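I drove out to the Vokard open day in Trernville with one job: find out if our little packing shop can afford a two-arm station before December. We ship 302 small orders a week, so I'm not exactly their biggest fish! 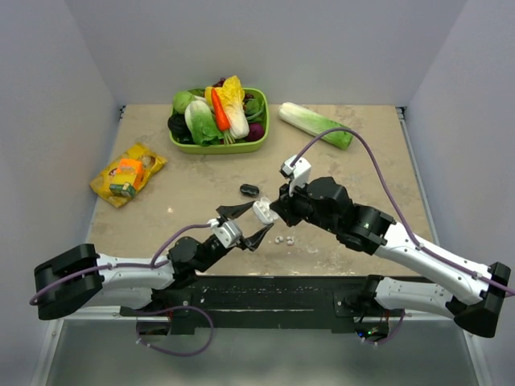 Both arms on an earbud case, Vokard open day.

They quoted me 49 weeks for the financing and a service plan on top (I asked twice what the plan covers, and it doesn't cover gripper fingers). Spare cables are extra too, so I wrote that in the margin in big letters. 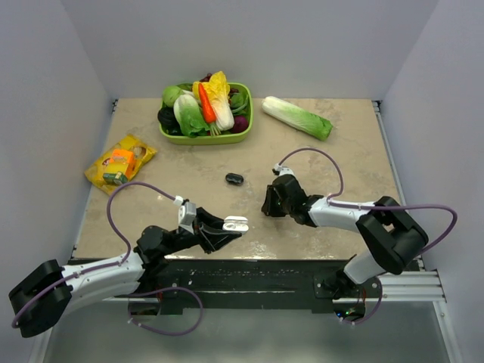 Last modified: 10 August 2022

Vandenberghe sells a similar setup and wants $1,173 just for delivery and bolting it down. Ouch. Birnico would rent us one, which I kind of love, but the wait is about 52 days and the table has to go back with the arms.
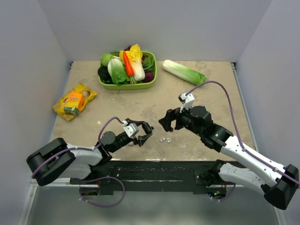 So I'm leaning toward renting first, and I still need to measure the back room, ask our landlord about the power, and get Birnico to put that wait in writing.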